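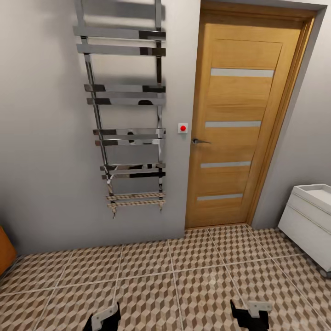
Pre-purchase safety checklist, with comments
Washroom robot trial, Vahidi House, ground floor
Filled in by Hsin-yi Hung, with notes from Stijn Postma (maintenance) and Nima Mahmoudi (budget)
Status: second pass, April

Thank you to everyone who sent remarks on the first version. I have kept the numbering the same so that your old notes still line up, and I have put my comments under each item. Please read these before the budget meeting if you can, as a few of them cost money.

1. Door opens fully and can be worked by the robot
Partly met
Lever handles are a blessing here, because the round knobs we have upstairs would have meant a different hand altogether and a much longer conversation with the supplier. The frosted strips in the door are a separate matter. Stijn would like the supplier to confirm in writing that the sensors cope with frosted glass, and so would I. Please don't order until we have that letter.

2. Red button by the door can't be pressed by accident
Not met
It sits on the narrow bit of wall between the towel radiator and the door frame, at about handle height, so an arm reaching for the lever passes rather close to it. Saeed Hashemi suggested a hinged clear cover, and I've put down 50 pounds for that, fitting included. Residents must still be able to use it easily, so do let me see the cover before it goes up.

3. Towel radiator
Partly met
Two worries with this one. The first is heat, and Stijn will measure the surface with the heating at its winter setting and compare it with what the gripper pads are rated for. The second is shine. Polished chrome gives depth cameras a hard time, and the lower bars reflect the floor as well. Prirnoten offer a matt sleeve kit at 200 pounds a room. I would try it in one washroom first and see - there's no sense in buying the lot on a hunch.

4. Floor suitable for wheels and for navigation
Open
I'm very fond of those tiles, and I know some of you aren't! My only concern is the cube pattern, as it's meant to look like raised blocks and I'd like to be sure the robot isn't taken in by it. Gistance have agreed to bring their base unit for a morning so that we can watch it cross the floor both ways. Stijn, could you also run a straight edge over the grout lines while they're here, particularly near the threshold?

5. Clear turning space with furniture in its usual place
Open
To be measured with the white vanity unit where it normally stands and its drawers pulled out, then again with them shut. The corner of the basin has a raised rim which is well within reach of a swinging elbow, so take the measurement at basin height too and not only along the floor.

6. Emergency stop reachable from outside the room
Not met
The quoted package has a stop on the robot only. We need 2 wireless stops, one for the corridor and one for the duty desk. Closetti quote these as an extra, and Nima has asked whether they can be folded into the main price.

7. Cleaning products safe for gripper surfaces
Met
Data sheets received and filed. Jamshid Mazandarani went through them with the cleaning team, for which I'm very grateful, and the descaler is the only one that needs wiping off straight away.

8. Budget set aside for room changes
Partly met
Nima has pencilled in roughly 3,000 pounds for the whole of the ground floor, separate from the robot itself. That covers items 2 and 3 comfortably and leaves something for the floor if item 4 goes badly. It doesn't cover the wireless stops.

Still needed before sign-off: the glass letter, Stijn's heat readings, the Gistance visit, and a firm price for item 6. Send any corrections to me by Sunday evening and I'll put them in the meeting copy.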